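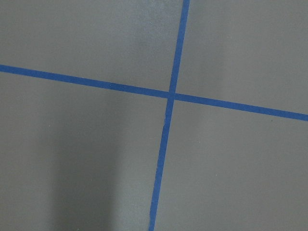 Section 4. Marking out the grid and teaching the cells

Sembridge Robotics Club, bench guide. Read section 3 (power up and brakes) first. Don't skip it, even if the arm is already on when you come in.

You need: blue tape, scissors, long steel rule, the cell sheet, pencil. Two people. One on the pendant, one on the tape, swap halfway.

4.1 Laying the tape

1. Arm parked, pendant in its holder, stop button pressed in. Check it, don't ask.
2. Wipe the surface. Dust = tape lifts by the second session.
3. Mark the centre line in pencil, back edge to front. Then tape over it.
4. Next the two cross lines, upper then lower. Pull the tape off the roll in one go, hold it tight and lower it. Pressing as you go gives you a wobble.
5. Outer lines last. They don't have to be square to the centre. The Ruswood task uses taught points, so a line at a slant is fine as long as the sheet matches the table.
6. Rub down the crossings with a thumbnail. If an edge has torn or wrinkled leave it unless it's sticking up. Peeling makes it worse.

Note: one layer over another at a crossing is OK. Three is not, the height check will moan.

Caution: hands and tape off the table before anyone releases the stop. Say "clear" out loud. Wait for "clear" back.

4.2 Teaching the cells

1. Release stop. Speed slider to 7 percent. Leave it there for the whole of 4.2.
2. Load the program varkard_grid. Not varkard_grid_old, which has last years heights in it.
3. Jog the gripper, fingers pointing down, until it's over the crossing of the centre line and the upper cross line. That is point A.
4. Crouch and look from the side as well as the front. From the front alone you will be out, everyone is.
5. Save A. Write X, Y and Z on the cell sheet. Ours came out at X 484 last time, if yours is miles off check you're in base frame and not tool frame.
6. Same again for the lower crossing, point B. Then the outer ones.
7. Run "visit all" with the gripper open and nothing in it. Thumb on the stop the entire time.

Note: cable. It runs along the arm and it must have slack at the elbow. Before step 7 turn the wrist both ways by jogging and watch it. If it goes tight, stop, unstrap, give it more, strap again. Do not stretch the strap to fit.

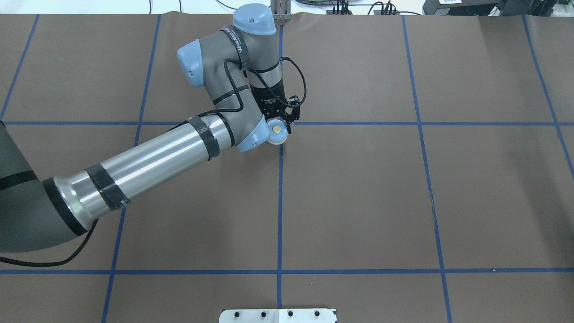
Hennessy, in the comments under the April version of this page, asked whether you have to re-teach every point when only one strip has been replaced, as it eats half the session. Fair point. No: re-teach the two crossings that strip touches, run "visit all", and if the rest land where they should, carry on. If even one is out, do the lot.

4.3 If it goes wrong

Protective stop halfway through: don't just press continue. Look for what it touched. Clear it, move the arm up by hand jog, restart from A.

Points drift between sessions: somebody leaned on the table or moved it. Check the feet, then A and B.

Z too low: raise by 5 mm and try agian. Never fix it by pushing the arm.

Program wont load: full card. Delete old logs, keep anything with 52 in the name, those are the competition runs.

4.4 Packing up

1. Arm to park. Stop in.
2. Leave the tape down. It stays till the Ruswood round is over.
3. Cell sheet back in the folder, with the time on it.
4. Screen off, then main switch. In that order please.

Gripper settings are in section 5. Start with force at the lowest value and work up.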